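FOR IMMEDIATE RELEASE

Finico opens towel-folding workshops to the public, with a free guide for home linen closets

18 October 2026

Finico, the household linen service, is opening its folding workshops to anyone who would like to come, after a year of running them for guest houses and small hotels. Twenty-eight places are available in each session, the towels are provided, and the only thing visitors need to bring is one towel from home that never sits straight on the shelf. We want to meet those towels!

The workshops grew out of a very plain problem. Finico sends out bath towels, hand towels and kitchen cloths to 110 guest houses, and the question that came back most often from the people who unpack them had to do with shelves. How do you get a stack to stand up? Why does the third towel from the top always slide? Why does a towel that was folded neatly on Friday look like a sleeping cat two days later? (That last one came in on a delivery slip, and it has been pinned to the wall of the packing room ever since.)

"People apologize for asking about it, and then they stay an extra half hour," said Chiến Tiêu, who leads the workshops. "A towel is a thick, soft thing with a mind of its own. Once you see where it wants to bend, the folding gets quick, and then it gets fun. I still enjoy it, and I fold all day."

Each workshop runs for two hours and is built around the Dolan fold, the method Finico uses for its own deliveries. It takes seven steps from a spread towel to a shelf-ready one, and it works the same way for a hand towel as for a large bath sheet. The first hour is spent on single towels. In the second, people work in pairs on whole stacks, and there is time at the end for the odd shapes: bath mats, hooded baby towels, the round beach towel somebody always brings.

Along with the workshops comes the Hanument guide, a short printed booklet with line drawings of every step, plus two pages on measuring a shelf so the folded width fits the depth. The first 290 copies are free and will be handed out at the sessions. A version to print at home will follow later in October.

The guide puts a lot of weight on the work surface. Folding on a bed is hard, the mattress gives way and the creases wander. A bare polished table is better, though a light cloth can skate across it. Finico likes a firm table with a fabric top, at a height where you can reach the far side without leaning, and with enough free space beside the towel to turn it a quarter at a time.
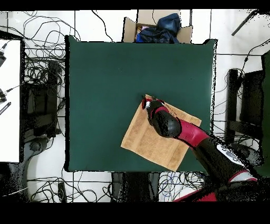
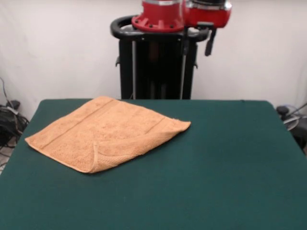
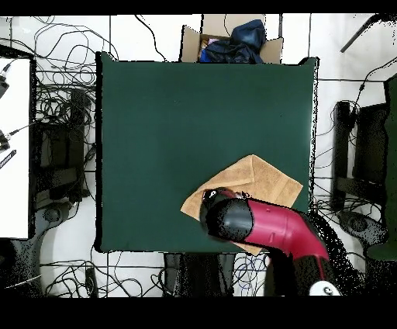
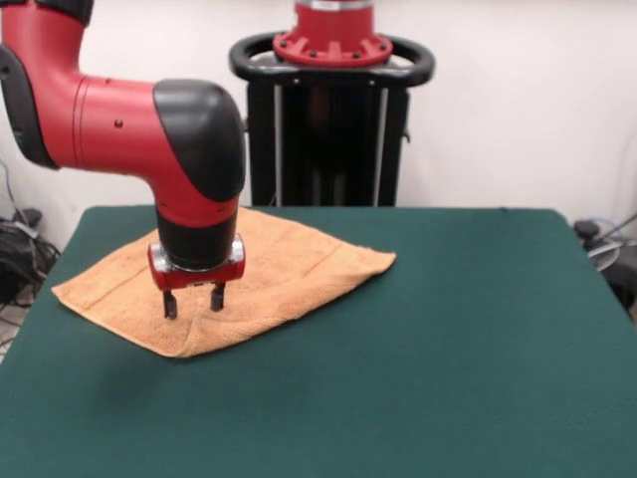 Towel on the green table.

Corners are where most of the teaching time goes. Beginners tend to fold the big halves first and hope the corners will follow, and the result is a bundle with one long ear sticking out. The Dolan fold begins with a check of all four, flattening any that have turned over. The second photo has a good one to practice on: a corner of the peach-orange towel is folded back on itself into a triangle, and the woven band near it runs in under the flap. Open that out, smooth it from the middle toward the edge, and you can follow the band again from one side to the other. Tiêu tells every group to use the band as a ruler. It lies parallel to the edge, so when the band looks straight to you, the towel is straight too, and the first big fold can go in without any fuss.

From there the long sides come in, the towel is turned, and the short ends are brought together so that the outer fold faces the front of the shelf. Workshop regulars like to argue about whether the band should show. Finico leaves it showing on hand towels and hides it on bath towels, and the guide is happy to let you do it the other way around.

Sessions are held in the Finico packing room, with morning and evening times. Children who can see over the table are welcome with an adult, and they are often the fastest folders in the room! Places are free but need to be reserved at the Finico front desk, where staff can also take requests for larger print copies of the guide. Guest houses that already receive Finico linen can ask their delivery driver for a booklet.

About Finico
Finico supplies, washes and delivers towels and kitchen linen for guest houses, small hotels and private homes. Its workshops are taught by the same people who fold the deliveries.

Press contact
Chiến Tiêu, Workshops, Finico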